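# Still doing my own dishes

Every August my brother-in-law sends me an article saying the home robot is two years away. He has been sending them for long enough that I could wallpaper the hall. This year's came with a note saying "you'll eat your words", so I've been stewing about it and here we are.

My trouble is with the word chore. What gets shown is a job with most of the job taken out. Fruit in a basket, basket on a shelf, a clean white table and plenty of light.
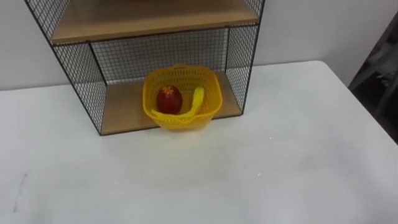

My pantry in Foltthorpe has a door that sticks, a light that doesn't work, and a bag of onions on the floor that I step over. Putting the groceries away means deciding that the old yogurt goes to the front and the squashed bread goes to the freezer. I do it while on the phone. I'd guess some 90 things get handled between the car and the last cupboard, and no two of them want the same grip.

I'll give credit where it's due. A banana is a rotten thing to pick up if you have to think about it. It's curved, it bruises, and it never lies the same way twice. A hand with proper fingers that can get hold of one is a long way from the pincers I remember as a kid.

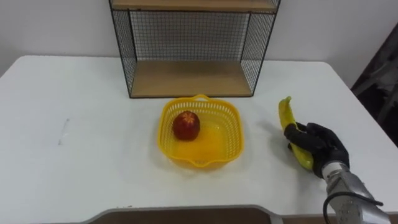

Holding is one thing, though. Ermelinda Matos spent 8 years on the packing floor at Gareck, and she told me the machines there were marvellous until a carton came down the line with a torn flap. Then everything stopped and a person walked over. She was that person. The machines did 3000 cartons a shift and she still went home with a sore back.

So my test is a dull one. Leave the thing alone in a stranger's kitchen for an afternoon, with the cat in, and see what I come home to. I don't care if it's slow. I care whether I have to stand there watching it, in which case I may as well carry the basket myself. Two hands on one small basket is how I'd do it too, to be fair, and I can see why that counts as progress to the people who build them.

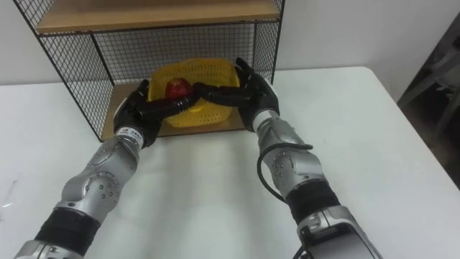
Haruna Mizuno read a draft of this and wrote back that I was being a snob about it. Her point was that her mum can't lift her arms above the shoulder any more, and a machine that did nothing except move a basket on and off a shelf, slowly, with someone in the room, would be worth having tomorrow. She'd put up with a lot of watching for that.

I hadn't thought about it that way and I don't have a good answer. I still wouldn't give it the onions.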